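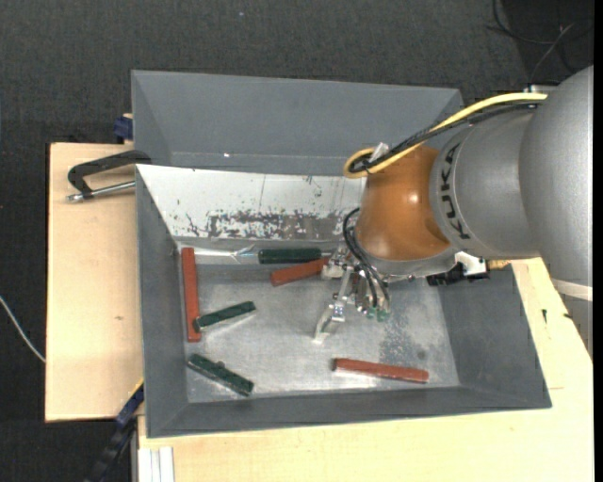 2018년 9월 14일, 작업 노트

오늘은 아침부터 수집을 돌렸다. 어제 선푸(Jinlong Dong)가 그리퍼 호스 고정하는 위치를 바꿔 준 덕분에 시작은 수월했고, 커피 한 잔 다 마시기도 전에 첫 묶음이 끝나서 기분이 꽤 좋았다. (선푸는 내가 혼자 부르는 별명인데, 노트를 같이 보는 분들이 헷갈릴 것 같으니 다음부터는 그냥 Jinlong이라고 쓰겠다.)

오늘까지 쌓인 집기 시도는 모두 1594건이다. 그중 쓸 수 있다고 판정한 것이 1012건. 나머지는 라벨이 애매하거나, 시각 기록이 어긋났거나, 사람이 중간에 멈춘 것들이다. 비율만 보면 아쉽지만 4월에 처음 시작했을 때를 생각하면 정말 많이 왔다. 그때는 하루 종일 붙어 있어도 제대로 된 기록이 몇 줄 안 남았고, Chunhua가 밤늦게까지 로그를 손으로 맞춰 보느라 고생했었다. 그 고생 덕에 지금 스크립트가 있는 거라 볼 때마다 고맙다.

물체는 계속 빨간 막대와 초록 막대만 쓰고 있다. 종류를 늘리자는 이야기가 또 나왔는데, 나는 아직 조금 더 이대로 가고 싶다. 모양이 단순해도 배치가 바뀌면 문제가 전혀 달라지기 때문이다. 막대 하나가 바닥 한가운데 혼자 누워 있으면 어느 각도로 들어가도 거의 집힌다. 그런데 두 개가 겹치거나 벽에 바짝 붙으면 손가락 들어갈 자리가 한쪽밖에 없고, 모델은 그 한쪽을 자꾸 놓친다. 벽을 따라 나란히 누운 빨간 막대가 제일 골치다. 벽 쪽 손가락이 경사면에 먼저 닿아서 힘 제한에 걸리고, 그러면 그 시도는 실패로 기록된다. 실패 기록도 학습에는 필요하니 버리지는 않는다. 다만 실패가 한 가지 이유에만 몰려 있으면 모델이 벽 근처를 통째로 포기해 버리는 것 같다. 지난번 가중치로 돌려 봤을 때 딱 그런 모습이었다. 벽에 붙은 막대는 끝까지 남겨 두고 빈 바닥만 기웃거리는데, 보고 있자니 좀 안쓰러웠다.

그래서 오늘은 배치를 일부러 섞었다. 묶음마다 막대를 통에 그냥 쏟지 않고, 하나나 둘은 벽 쪽으로, 또 한 쌍은 서로 닿게 놓고 시작했다. Ximeng이 이러면 분포가 사람 손을 타서 인위적이 된다고 걱정했는데 맞는 말이다. 그래서 손으로 놓은 묶음에는 따로 표시를 달기로 했다. 메타데이터의 placement 항목에 manual이라고 적으면 되고, 쏟은 묶음은 poured로 적는다. 나중에 둘을 나눠서 학습시켜 보면 Ximeng의 걱정이 얼마나 큰 문제인지 알 수 있을 것이다. 손으로 놓은 것은 오늘까지 134건이고 아직은 비교하기에 모자라다. 적어도 이번 달 안에는 더 모으고 싶다.

통 바닥 이야기도 적어 둔다. 맨 금속이라 조명이 반사되는 자리가 생기고, 그 위에 막대가 놓이면 분할 결과에서 막대 윤곽이 번진다. 막대 밑으로 밝은 띠가 생기는데 모델이 그것까지 막대로 보고 집는 점을 아래쪽으로 내려 잡는다. 뒤쪽 경사면도 흰 칠이 많이 벗겨져 있어서, 벗겨진 자리의 경계가 가끔 물체 후보로 올라온다. Gaëtan은 새로 칠하자고 하고 Berwyn은 그대로 두자고 한다. Berwyn의 논리는 현장에 나가면 깨끗한 통이 어디 있겠느냐는 것인데, 나도 이쪽에 마음이 기운다. 칠을 새로 하면 그동안 모은 것과 배경이 달라지는 것도 걸린다. 우선 조명 각도만 조금 돌려 보고 결정하기로 했다. 바꾸게 되면 바꾼 시각을 꼭 여기에 적을 것. 지난번에 내가 안 적어서 Chunhua가 반나절을 허비했다. 미안합니다, 진심으로.

초록 막대는 색이 어두워서 그늘진 벽 가까이에 있으면 벽과 잘 구별되지 않는다. 빨간 쪽에 비해 검출 점수가 눈에 띄게 낮게 나온다. 노출을 올리면 초록은 살아나는데 바닥 반사가 심해지니 한쪽을 얻으면 한쪽을 잃는 셈이다. 두 가지 노출로 연달아 찍어서 합치는 방법을 Jinlong이 제안했고, 시도당 시간이 얼마나 늘어나는지부터 재 보기로 했다. 시간이 많이 늘지 않으면 다음 주에 적용해도 좋겠다.

점심 먹고 나서 한 번 멈췄다. 팔이 통 뒤쪽 모서리로 들어가는 경로에서 손목이 크게 돌면서 노란 케이블이 팽팽해지는 소리가 났다. 바로 정지시키고 확인해 보니 피복에는 이상이 없었다. 그래도 찜찜해서 손목 회전 범위를 양쪽으로 10도씩 줄여 놓았다. 이 때문에 뒤쪽 모서리에서 못 가는 자세가 몇 개 생겼을 텐데, 케이블을 끊어 먹는 것보다는 훨씬 낫다고 생각한다. 줄인 뒤의 기록은 설정 번호가 바뀌어 있으니 합칠 때 주의해 주세요.

클램프도 다시 조였다. 통이 조금이라도 밀리면 보정값이 틀어지고, 그걸 모른 채 몇 시간을 모으면 다 헛일이 된다. 묶음 시작 전에 손으로 통을 한 번 밀어 보는 습관을 들이면 좋겠다. 나도 자꾸 잊어버려서 모니터 옆에 쪽지를 붙여 놓았다.

Movbridge 쪽에서 기록 형식을 물어 와서 답장 초안을 써 두었다. 우리는 시도 하나에 집기 전 깊이 영상, 목표 자세, 손가락 벌림 폭, 힘 기록, 들어 올린 뒤의 영상, 이렇게 저장한다. 그쪽은 중간 궤적까지 원하는 모양인데 우리 것은 간격이 너무 성글어서 도움이 될지 모르겠다. Ximeng이 한번 읽어 보고 고쳐 주면 내일 보내겠다.

남은 일
성공 판정 문턱값 다시 보기. 막대 끝만 물고 올라온 것도 지금은 성공으로 들어간다. 들고 가다가 떨어지는 것은 따로 분류하고 싶다.
Gaëtan에게 여분 손가락 팁 재고 물어보기.
조명 돌리기 전에 기준 영상 먼저 찍어 두기.
manual 묶음 이어서 모으기. 특히 초록 막대가 벽에 붙은 경우.

저녁에는 Berwyn이 묶음 두 개를 더 돌려 주겠다고 했다. 저장 공간이 빠듯하니 시작하기 전에 지난달 임시 폴더를 비워 달라고 부탁해 두었다.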